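Groller abre em agosto o Udeck, espaço de cuidado e reparo de roupas

Inscrições para as oficinas gratuitas começam hoje e vão até o preenchimento das vagas

10 de fevereiro de 2022 – A Groller, rede de lavanderias e ateliês de costura, anunciou a abertura do Udeck, espaço dedicado ao ensino de cuidado, dobra e reparo de roupas. A unidade vai funcionar no piso superior da loja da rede na galeria Chuensuk e recebe as primeiras turmas em agosto. O projeto tem apoio da Brisero, fabricante de linhas, entretelas e etiquetas têxteis.

O Udeck ocupa uma área que antes servia de depósito. A reforma incluiu a troca do piso, a instalação de pontos de água para a lavagem à mão e a montagem de quatro bancadas de trabalho. Duas ficam reservadas para dobra e passadoria, e as outras duas para costura. As ferramentas de uso comum, como tesouras, descosturadores, alfinetes e fitas métricas, ficam guardadas em armários abertos ao público durante as aulas.

A programação foi dividida em três módulos, que podem ser feitos separadamente. O primeiro trata da triagem e da lavagem: separação por cor e por tipo de fibra, leitura dos símbolos de conservação, uso de água fria e secagem à sombra. O segundo é dedicado à dobra e à organização de gavetas, malas e armários. O terceiro ensina pequenos consertos, entre eles barra de calça, troca de botão, fechamento de costura aberta e aplicação de remendo interno. 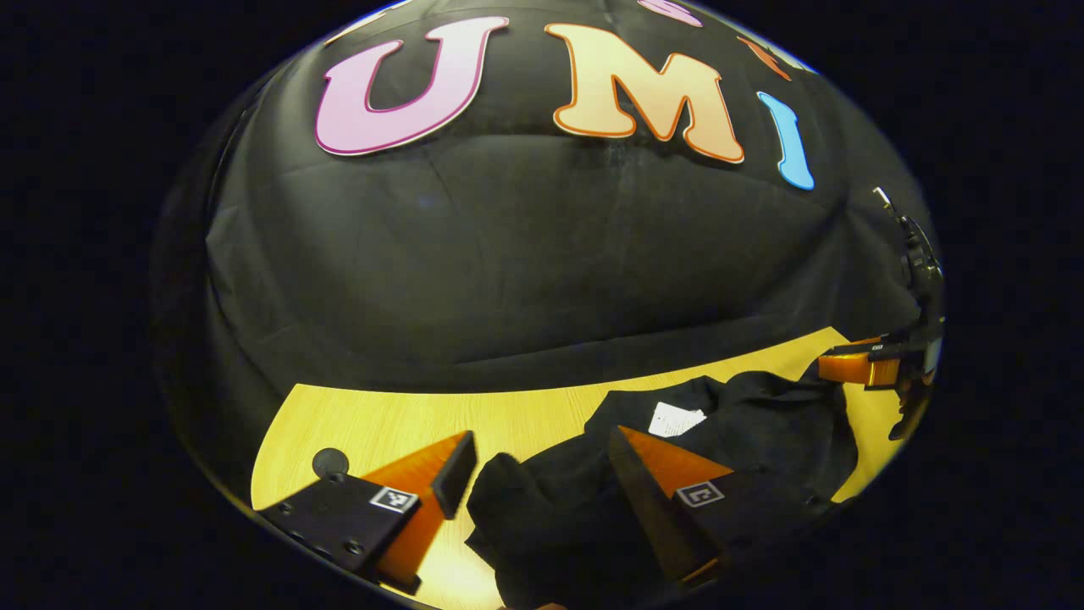 O módulo de dobra foi o que passou por mais ajustes durante a preparação do curso. A equipe da Groller descartou a ideia de começar por camisas sociais e optou por peças macias, que escorregam e perdem a forma com facilidade. Uma peça preta amassada sobre tampo de madeira clara, com a etiqueta branca bem visível contra o tecido escuro, resume o ponto de partida do exercício: localizar a etiqueta, ler as instruções quando houver, esticar o tecido com a palma da mão e só então fazer a primeira dobra. Em roupas escuras, a orientação é trabalhar com a peça do avesso, o que reduz o acúmulo de fiapos e facilita encontrar costuras frouxas.

Cada participante deve levar roupas próprias, limpas e secas. Não há exigência de experiência anterior. Para o módulo de consertos, a recomendação é escolher peças com defeitos simples. Casacos forrados, roupas de couro e vestidos de festa não serão aceitos nas aulas, mas podem ser deixados no balcão do ateliê para orçamento.

A Brisero fornecerá as linhas e os retalhos usados nos exercícios. A empresa também preparou um guia impresso sobre etiquetas de composição e conservação, com tabela de símbolos e espaço para anotações. O material será entregue na primeira aula e ficará disponível para consulta no balcão da loja. A parceria não obriga os participantes a comprar produtos da marca.

Segundo a Groller, a procura por consertos simples motivou a criação do espaço. "Muita roupa chega ao ateliê com um problema que pode ser resolvido em casa, com agulha, linha e um pouco de prática", informa a rede em nota. "Queremos que o cliente saiba o que consegue fazer sozinho e o que vale a pena trazer para a costureira." O atendimento regular de lavanderia e costura continua no térreo, sem mudança de preços ou de prazos por causa das oficinas.

O acesso ao piso superior é feito por escada ou pelo elevador da galeria. Há bancada com altura regulável para quem trabalha sentado, que deve ser solicitada no momento da inscrição. Menores de idade podem participar acompanhados de um responsável, desde que ambos estejam inscritos na mesma turma.

As inscrições são presenciais, no balcão da Groller na galeria Chuensuk, mediante apresentação de documento. O interessado indica os módulos desejados e o turno de preferência. A confirmação será enviada por mensagem, com a lista do que levar. Em caso de desistência, a vaga passa para a lista de espera.

Sobre a Groller
A Groller atua nos segmentos de lavanderia, passadoria e ajuste de roupas, com atendimento a residências, hotéis e pequenas confecções.

Informações para a imprensa
Assessoria de comunicação da Groller – atendimento no balcão da unidade Chuensuk, em horário comercial.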